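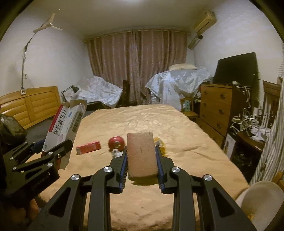
A rumpled tan-orange sheet with a few small things on it.

About us

Hi, I'm Itziar Olmedo, and I run Tedis, a little language school above a bakery (yes, the whole stairwell smells like bread, and yes, it makes the morning classes very popular!). I started out teaching Spanish at my own kitchen table with 2 students and a stack of library books. One of them, Jonalyn Sebastian, now teaches our beginner class, which still makes me grin.

We keep groups small, never more than 12 people, and we talk a lot. Grammar comes up when somebody needs it. Milagros Peñalver takes the evening conversation group and is very strict about phones, so leave yours in your bag. Nour Atallah joined us in July to teach Arabic, and her first course filled up in five days – we're adding another one as fast as we can find chairs.

You don't need a test to join. Come and sit in on a class for free, see if you like us, and then pick a level with your teacher. If it feels too hard or too easy after two weeks, just switch. The office is open from noon, or you can leave a message and I'll call you back myself.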